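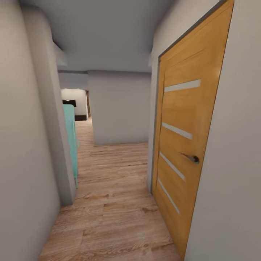 こんにちは、保存食ブランドOsteroのBeatriz Meirelesです。今日は新しい発酵キットのお知らせです!乳酸発酵の野菜漬けを家で仕込める「Mukix」を、12/05/2020から発売します。漬物って、実は置き場所でけっこう悩みませんか。私のおすすめは日の当たらない廊下です。木目の床がまっすぐ奥へのびて、横に木のドアが閉まっているような細長い廊下、ああいう場所の隅に瓶を並べておくと、通るたびに泡の様子をのぞけて楽しいんですよ。

キットの中身は、ガラス瓶、重し、空気抜きのふた、それに計量済みの塩。レシピ冊子には13種類の漬け方を載せました。キャベツとキャラウェイ、にんじんと生姜、あと私がいちばん好きなビーツ(手が真っ赤になりますが!)。監修は発酵歩きの長いÅsmund Kvamさんで、1月から試作につきあってもらいました。塩加減では何度ももめました。
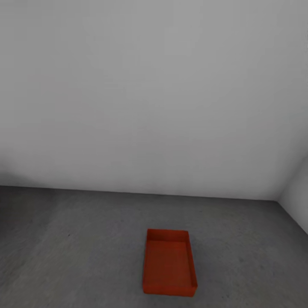 赤みがかったオレンジ色のトレー

初回は200セット限定、価格は税込1515円です。Claeysの店頭とオンラインショップでお求めいただけます。瓶だけの追加購入もできますので、二つめ、三つめと増やしたくなった方はぜひ。仕込んだ野菜の写真もお待ちしています。

お問い合わせ:Ostero 広報 Olga Barreto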